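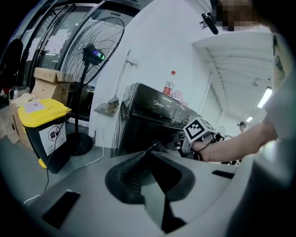 Re: [quilts] First wash for a big quilt

I finally finished the blue and white one, all 160 blocks of it, and I am so happy I had to write in! Most of the cotton came from Nguyen Fabrics, with a backing I'd been saving from the Candireo sale (the one with the tiny ferns, if you remember it). I quilted it in loose waves, mostly because straight lines and I don't get along - and I love how soft it looks.

So, washing. I was nervous about the dark blues, so I cut a scrap of each one and left it in a bowl of warm water with a bit of white cotton. Two of them bled. Those had to be rinsed over and over in the sink before I sewed them in, and it was worth every wrinkled finger. For the finished quilt I used cold water, a gentle cycle and a small amount of plain detergent.

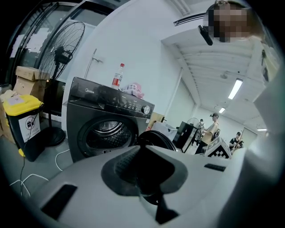

Should you wash the fabric before you cut it? I do it for reds and dark blues, and leave the rest alone so I get that nice crinkle after the first wash.

The crinkle depends a lot on batting too. Mine was Drivo cotton, and the quilt came out a good 2 inches shorter than it went in. I dried it flat over two racks with an old sheet underneath, turned it before bed, and by morning even the binding was dry. Next up is a baby quilt, 40 inches square, in yellow!

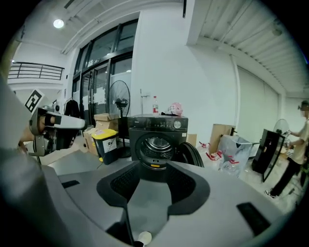 Earlier on the list, a member wrote:

> I have a queen size quilt ready for its first wash and I'm scared
> to do it. It has navy next to cream and I didn't prewash a thing.
> Cold water? A color catcher sheet? I used Zolar thread all the way
> through and I've never washed that either. Please tell me how
> yours came out.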